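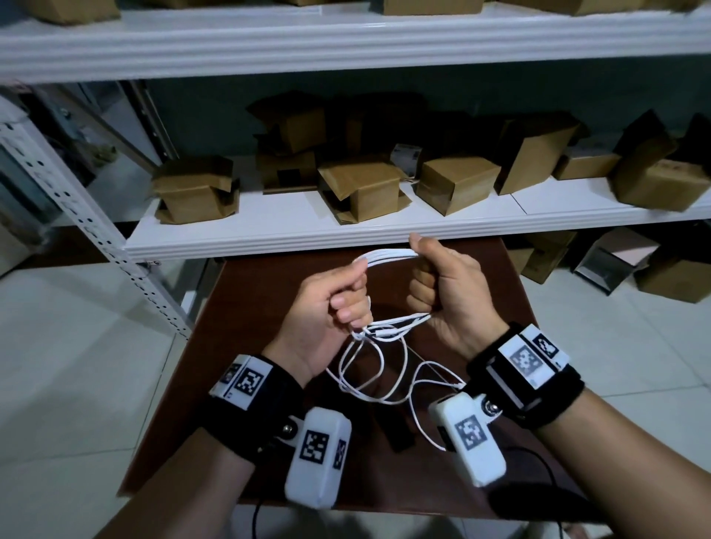
3.2 How we picked the episodes

I should own up straight away that I'm a lifelong watcher of true crime telly, so choosing what to study was never going to be a cold, clinical business! We began with 159 hour-long programmes, all of them about murders that sat unsolved for years before somebody was charged. I'd already seen far too many of them (my co-author at Sutberg hadn't seen a single one, and that helped a lot when we disagreed).

For each programme we timed how long the victim was talked about as a person, with a job and friends and bad taste in music, and how long went on the suspect. Reconstructions were a pain. If an actor playing the victim walks down a dark lane while the voiceover talks about the killer's childhood, whose minute is that? We gave it to whoever was being spoken about, following Prasertsri's coding rules, though I still grumble about it.

We then sent a survey to 800 viewers in Stiridcombe and Atcombe, asking them to name the victim and the offender from an episode they'd watched the week before. I've put the split by town in Figure 2, and you'll see that the Atcombe lot did rather better on victims' names, which I can't fully explain. The local paper there ran a long series on an old case in October, just before our forms went out, and that may have had something to do with it.

One more thing on coding. Trailers were left out of the timings altogether, even where they ran for 50 seconds or more inside the programme itself. They nearly always lead with the killer's face, and counting them would have tipped the figures before the story had even got going. The timings with trailers put back in are in the appendix, for anyone who'd like to argue with me.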